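Tri des films plastiques : le sac bleu change de format

À partir d'octobre, l'atelier de Bomham abandonne les sacs de 1290 mm de long pour la collecte interne des emballages souples. Le nouveau modèle, fourni par Plumis, reste bleu et translucide, mais passe à une contenance de 84 litres. Les anciens stocks seront écoulés au quai 3 avant la bascule.

La translucidité sert au contrôle avant pesée. Elle a ses limites : dès que le film est froissé, les plis accrochent la lumière et le contenu se réduit à des taches sombres. Un sac dont le contenu n'est pas identifiable se rouvre au poste de tri – il ne part pas en balle.
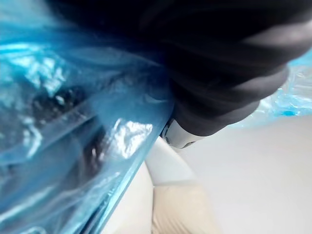 Conceição Serrano objecte que la réouverture systématique ralentit la ligne du samedi, et demande que les sacs soient remplis aux deux tiers, col torsadé, sans nœud. Le film se tendrait mieux et le contrôle visuel suffirait dans la plupart des cas.

La proposition est retenue à l'essai sur le site de Sampaio, pendant trois semaines. Les refus seront saisis dans Clallumeo, rubrique « souples », avec le motif en clair. Les sacs vides se retirent au magasin, par rouleau entier.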